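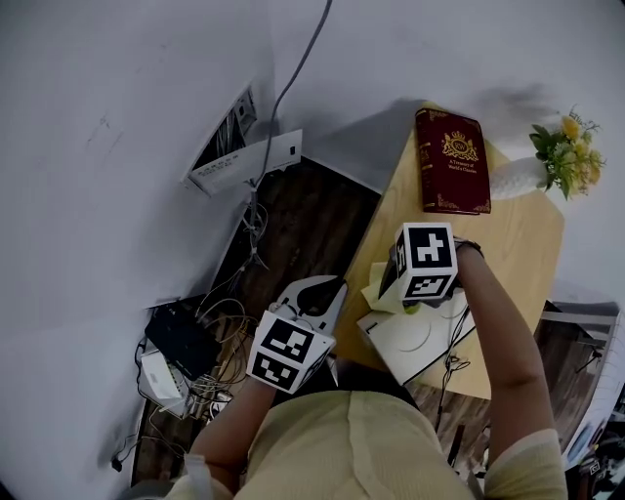 Photo: Teodora Georgiev

How to Clean and Reset a Light Wood Table

Light wood shows everything. Coffee rings, the gray film that builds up where people rest their arms, the pale shadow left by a vase that stood in one spot all summer. Most of it comes off with a damp cloth and a little patience, and the rest can usually be made hard to notice.

These steps are for a table with a clear factory finish, either lacquer or varnish. Mine is a Bogale, bought used for $35. If your table is oiled or waxed, skip the soap and go to the section on oiled tables near the end. To find out which you have, put a drop of water on the underside and leave it a few minutes. On lacquer it stays a bead. On bare or oiled wood it flattens and the wood darkens under it.

What you need

Two soft cotton cloths
A dry paintbrush, 1 inch wide, for the edges
A bowl of lukewarm water
Mild dish soap or a wood soap (I use Gernach)
Felt pads for anything that stands on the table
A pencil eraser, the white kind

Step 1: Clear the top

Take off the small things first and put them on a chair or a bed. Books go flat, never leaned, and a vase with water in it goes straight to the sink. If you have an appliance on the table, switch it off, unplug it at the wall, and let it cool all the way before you lift it. Coil the cord and lay it on top so that it doesn't drag across the finish when you carry it.

Lift everything. Sliding is how most of the fine scratches get there, and grit under a heavy base will leave a line you can feel with a fingernail.

Step 2: Dust before you wet anything

Go over the top with a dry cloth, with the grain, in long strokes from one end to the other. Shake the cloth out and do it again. Use the paintbrush along the underside of the edge and in the joint where the legs meet the top. Wet dust turns into a paste and settles in the grain, and then you'll be picking at it with a toothpick.

Step 3: Wash

Add a few drops of soap to the bowl. Dip one cloth and wring it out until it stops dripping. It should feel damp and no more than that. Work in sections the size of a place mat, again with the grain. Rinse the cloth often and change the water when it goes gray.

Don't spray cleaner directly on the wood. It collects at the edges and at any seam, and those are the spots where the finish lifts first.

For sticky patches, lay the damp cloth over the spot for a minute and then wipe. A fingernail wrapped in the cloth is a better scraper than anything you can buy. Black rub marks from rubber feet come off with the white eraser if you go gently.

Step 4: Rinse and dry

Wipe the whole top with clean water, then dry it right away with the second cloth. After that, leave the table bare for 20 minutes before you put anything back. I do mine on Friday evening and let it sit while I eat in the kitchen.

Step 5: Clean what goes back on

There's no point in putting dusty things on a clean table. Each one takes a minute or two.

Appliances and trays. Wipe the top and the sides with a barely damp cloth, with the power off. Then tip the piece up a little by one corner and wipe the underside and the feet.

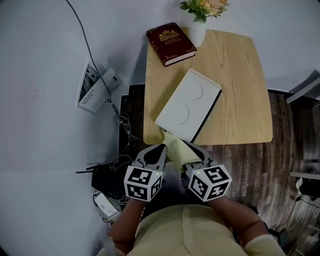 Check the feet while you're at it. Hard plastic feet are fine on glass and bad on lacquer. Rubber ones can be worse, as some kinds react with the finish and leave a yellow ring that won't wash off. A felt pad under each corner solves both. I use Stostix pads, trimmed with scissors, and a sheet of them lasts for years. The surface has to be dry and free of grease or they'll slide off within a week.

Don't put felt pads under anything that gets hot on the bottom. Read the manual for it first, and use a heatproof mat if you're in doubt.

Hardcover books. Hold the book shut and brush the page edges away from the spine with the dry paintbrush. Wipe a cloth cover with a dry cloth only. Gold stamping rubs off over time, so go lightly there and don't use any cleaner on it. If the cover feels damp from the air in the room, stand the book upright with the pages slightly open for an hour.

Vases. Wash the outside, ribs and all, and dry the base completely. A ring of water under a vase is the most common stain I see on light wood. For fresh flowers, change the water at the same time and trim the stems. For artificial ones, a hair dryer on the cool setting gets most of the dust out.

Step 6: Put things back

Start with the largest thing and place it where you use it, with the cord running off the nearest side of the table. Then set the decorative pieces at the far end — a flat book and a vase are plenty for a table this size.

Leave the front half clear if you work or eat there. Move the vase and the book a few inches from where they were last time. Wood changes color in daylight, and things that never move leave outlines.

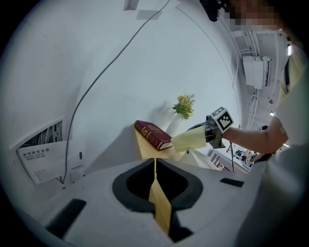 Book and vase on the light wood tabletop.

White rings and fine scratches

A white ring is moisture in the finish. Lay a dry cotton cloth over it, set an iron on low with no steam, and press for a few seconds at a time, checking after each. It can take several tries.

Fine scratches in lacquer can be polished with 2,000 grit paper used wet, with very light pressure, always along the grain. Try it on the underside first. Anything deep enough to catch a fingernail is better left alone or filled with a wax stick in a matching shade.

If the table is oiled

Dust it as above, wipe with a cloth dampened in plain water, and dry it. Twice a year, put on a thin coat of furniture oil with a lint-free cloth, wait the time given on the can, and wipe off all of the excess. I do it in October and again in spring. Spread oily cloths flat outdoors to dry before you throw them out. Left in a heap, they can catch fire by themselves.

How often

Dust once a week. Wash once a month, or when your sleeve sticks. Felt pads last up to 4 years if the table doesn't get moved much. Check them when you wash, and replace any that have gone hard or shifted to one side.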